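The Dullest Robot Kit I Have Used, and Why I Want More Like It
Opinion
24 June 2022

I have been using the Gasser kit from Ornden on my bench since November, and I have become the kind of person who brings it up at dinner. My family has asked me to write it down and get it out of my system.

If you haven't come across it, Gasser is a two-finger gripper with a small wrist camera, a mounting plate, a box of spare fingertips and a software package called Todent that runs on an ordinary desktop. You supply the arm. Ornden pitches it at small shops, teaching labs and stubborn individuals, and I count as the third. Mine sorts hand tools for a repair and lending shop in Kernham where I help out with the equipment side. We lend kitchen gear, sewing gear and garden gear, and all of it comes back mixed together in bins.

My opinion, so you can stop reading early if you like: this is what a good automation product looks like in a small place, and the people selling humanoid anything to small places should be a little embarrassed by it.

Start with the thing it picks up

Most kits I have tried are demonstrated on blocks. Sometimes it's a foam ball, and if the company is feeling brave, a soda can. I understand why. A block looks the same from every side and it doesn't mind being squeezed in the wrong spot. But I have never once been handed a bin of blocks by a customer.

What I get handed is scissors. We have all kinds, and they are miserable things for a robot! They're flat, so the fingers have to come right down to the table. They're shiny at one end and dull at the other. They hinge, which means a grip that was fine on approach can turn into a different grip once the tool lifts. And the handles are mostly holes, so a camera looking straight down sees plenty of table where it expected tool.

I made scissors my test on the first day and I still use them whenever Todent gets an update. The grip I like best is up by the loops, with the blades pointing back toward the gripper, and when it takes one that way I still get a small thrill.
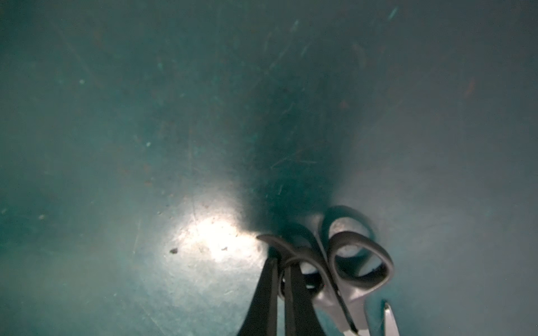
The fingers are the product

Everyone wants to talk about the software, and I'll get there, but the fingers deserve their own section. They're long and they taper, and after so many fat rubber pads that was a relief. A thin tip can get in beside a handle without shoving the next tool over. It can also reach down beside the wall of a tray, and that matters a lot when half your stock lives in trays.

The price for this is strength. I wouldn't ask these fingers to lift a full toolbox, and Ornden doesn't claim they will. I have worn out a pair of tips so far, and swapping them took two screws and a cup of coffee (the coffee wasn't required, I just like to have one nearby). Compare that with the last gripper I owned, where a new fingertip meant mailing the entire hand back and waiting.

I do wish the tips came in something other than black. On a dark bench they get lost in their own shadow, to my eye anyway, and I squint at the wrist view more than I'd like. A light gray set would be a kindness.

A messy table is the right table

Here is where I part ways with a lot of reviewers. The usual complaint about Gasser is that it's slow in clutter, and it is. On my bench a pick from a clear surface takes 10 seconds and a pick from a crowded one takes 25. If you run a packing line, those numbers should send you elsewhere, and quickly.

But I would take a slow machine that copes with a crowded table over a fast one that needs me to tidy up first. If I have to lay everything out in a neat row with space on all sides, I've done the sorting already. I may as well put the things in their drawers while I'm there.

So I test on a bad table, deliberately. Big pairs, little pairs, something in a tray, a long handle or two around the outside. Our bench top is scuffed and stained from years of other work and I haven't covered it with a nice clean mat. Todent lets you save a session and look back through the wrist view afterward, and I do that more than is probably healthy. You learn a great deal from the seconds when the fingers are down among things.

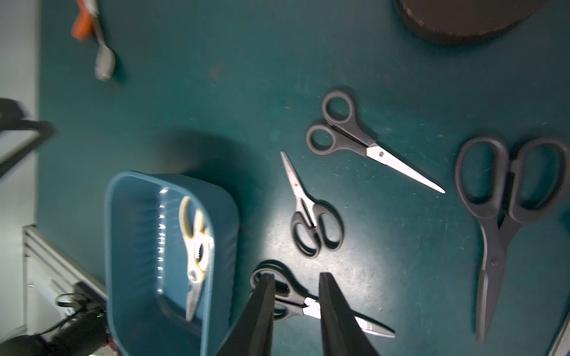
Wrist view on the scissors bench: four pairs on the table, plus kitchen shears in the blue tray.

I keep a log, of course. At last count it had 1317 attempted picks in it, and the entries I enjoy rereading are the failures. A tiny pair beside a big one is hard. Shears in a tray are hard in a different way, with the wall to think about. Todent's habit when it isn't sure is to stop, raise the hand a little and ask, by way of a plain message on the desktop. I have come to love that message. Other systems I've worked with would rather guess, and a wrong guess with a pair of sharp blades is a bad afternoon.

What it costs you

Todent is 29 dollars a month, and you can stop paying and keep the version you have. I wish more companies would do this. The hardware I'll leave to Ornden's own price list, which changes, but it was less than our shop spent on shelving.

The bigger cost is time. Expect a weekend of calibration, and expect to do some of it over when you move the bench. The manual is good on wiring and thin on lighting, and lighting is what gave me the most grief. One lamp too close puts a bright spot on the table and a long soft shadow off the tool, and I spent an evening blaming the camera for something I could have fixed by bending the lamp. Ornden, if you're reading, please give lighting a chapter.

Who shouldn't buy one? Anyone in a hurry, and anyone who wants to show it off to visitors. People come into the shop, watch it consider a pair of scissors for a while, and wander over to look at the sewing machines. I stay and watch. I've got a bin of garden snips to try next, the spring-loaded kind that pop open when you let go of the catch, and I already have a fresh page started in the log.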